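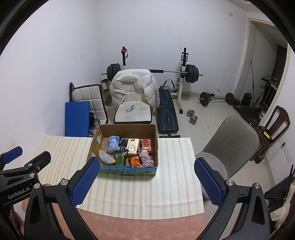 I own 16 black tops and I'm wearing the one with the hole in it. Every June I announce a summer wardrobe clean-out, and every June it ends at the same point: a cardboard box on a table, a few things in it, me trying stuff back on. The striped cloth under the box is the boldest print I've committed to all year.

Rule one of the clean-out: if I haven't worn it since last August, it goes. Rule two: unless it's linen. Rule three: unless it might be linen.

Found the Plendance wrap skirt. You remember the Plendance wrap skirt. Everybody bought it, it opened in any wind over a light breeze, and we all walked around that summer holding our own hips like we'd pulled something.

It's staying. I have safety pins now. I've matured.

The white jeans are a harder call. I have worn them 2 times. Once to a lunch where I ordered the plain chicken out of fear, and once to take a mirror selfie proving I owned white jeans.

Next up, the Vincze sandals. Cost me 198 dollars before tax. The straps go up the calf in a crisscross and by noon they're at the ankle in a heap. I have retied these sandals in two airports and a church parking lot.

A sensible woman would sell them. I just looked up what they go for secondhand and I'd like to be left alone for a bit.

Okay, back. Somebody asked about the yellow sundress from my Clundard post. Yes, I still have it. No, I can't lift my arms in it. It's a dress for people who have things handed to them.

Currently wearing it over the black top with the hole. This might be an outfit? Add a belt and it looks planned. Take off the belt and it looks like laundry day at a nice hotel.

Belt's on.

Meanwhile Wellodmont has emailed to say the summer drop is live and the first 200 orders get a free tote. I have so many totes. I keep the totes in a tote.

The linen pants come in "oat," though. I don't have oat. I have sand, stone and whatever color the other pair turned after I washed it with a towel.

Ordered the oat. White jeans go tomorrow, unless it's sunny.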